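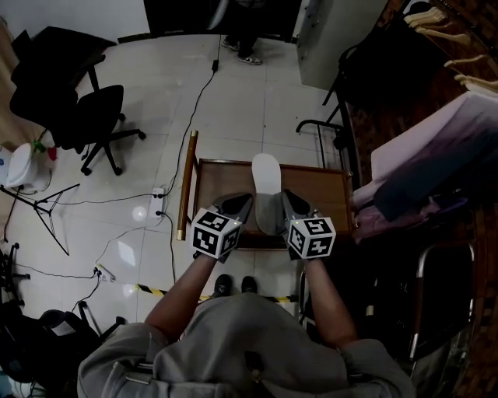 Section 4. Setting Up and Running a Practice Session

Read this before your first shift, not during it. Applies to all club members using the hand-held grippers, Fall term. Replaces the January version, which had the old cube layout in it. Throw that one out.

Questions about hardware: Gearóid McGrath. Questions about task lists and uploads: Hrvoje Trajkovski. Either one can stop a session.

4.1 Before you start

1. Sign the sheet by the door. Both operators, full names. Initials don't count.

2. Take one gripper pair from the charging shelf. Left and right are marked inside the handle. Do not mix pairs. A left from one set and a right from another will pair up fine and then the calibration is garbage.

3. Check the marker cubes. Every face clean, no peeling corners, no fingerprints on the black squares. Dry cloth only.

CAUTION: No alcohol wipes on the markers. The print comes off.

4. Wiggle each cube gently. Should not move at all. If it does, tag the pair and take another. Don't tighten it yourself, the offset changes and the whole pair has to be remeasured.

5. Look at the floor. Cables to the walls where they'll reach, power strips out of your stepping path. Loop up any slack.

CAUTION: You will be looking at your hands for most of the session. If there's a cable behind your heel you wont see it.

4.2 Powering on

1. Left gripper first. Hold the button until the light comes on, then let go.

2. Right gripper. Same.

3. Wait for solid green on both. Blinking means still searching. Give it a minute.

4. Open Terkum on the laptop and pick your session name from the list. If your name isn't there Hrvoje hasn't added you yet. Don't borrow somebody else's, it goes in the log under them.

5. Squeeze each gripper fully closed, then fully open. The two bars in Terkum should follow all the way. If a bar stops short, redo step 5 slowly. Still short, swap the pair.

Note: battery under 40 percent, don't start. Put it back on the shelf and take a charged one.

4.3 Placing the object

1. One object on the table at a time. Clear the last one off first.

2. Start pose comes from the task card. For footwear: sole flat or sole up as the card says, toe away from you unless it says otherwise. Single shoe or slipper unless the card says pair.

3. Stand square to the table. Elbows loose, wrists straight. If your sleeves hang over your hands, push them up.

4. Hold both grippers over the object, fingers pointing down, cubes up. Hold still for a two-count. This is the start marker for the trimming script. No pause, no start, and the take gets dropped.

5. Do the task at normal speed. Not fast. The Sheehan team lost a whole afternoon of takes last year going fast.

6. Return to the hold position. Another two-count. Done.

CAUTION: Don't let the cubes knock together. Easy to do on small objects when both hands come in at once. Bring the second hand in from the side.

4.4 Clothing and rack tasks

Hangers, coats, folding. Same rules as above plus these.

1. Move the cart out to arm's length from the rack before you begin. Enough room to turn with something hanging off both grippers.

2. Pinch fabric at a seam or the collar. The middle of a panel slides out.

3. Lift clear, then turn. Turning first drags the sleeve over the other hangers and you end up with three garments on the floor.

4. Keep hems and sleeves off the cubes. Covered for a moment is OK. Covered for the whole carry is a bad take, mark it.

5. If you put a gripper down between takes, lay it flat and away from the edge of whatever it's on. It keeps recording until you press pause in Terkum.

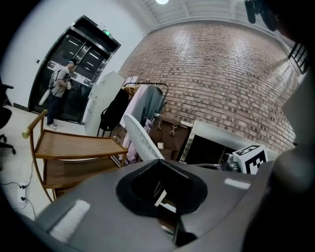
4.5 Marking takes

1. After each take, press K for keep or B for bad. Do it right away.

2. Dropped object but recovered: keep. Dropped on the floor: bad.

3. Never delete anything. Bad takes are still usefull for checking tracking.

Target for the term is 1,000 kept takes across all teams. We had 77 on September 1, 2022, so there's a way to go. Please don't pad it with the same easy slipper take over and over, Hrvoje does look.

4.6 Shutting down

1. Pause, then Stop, then wait for the Saved message. Pulling the power before Saved loses the last file.

2. Right gripper off, left gripper off.

3. Both back on the charging shelf, cubes facing up, plugs pushed all the way in.

4. Objects back in their bins, garments on hangers, cart against the wall.

5. Start the upload to the Clellier folder and leave the laptop open with the lid up. Closed lid kills the transfer.

4.7 Quick fixes

Light won't turn green: off, wait, on again. Twice max, then tag it.

Terkum sees only one gripper: close the program, reopen, left one first.

Tracking jumps: glare on the markers, usually. Shift the table a little or change which side you stand on.

Finger pads slipping: spare pads are in the drawer labeled Jaltix. Write down what you took.

Anything else, tag the pair and email Gearóid with the session name and the take number.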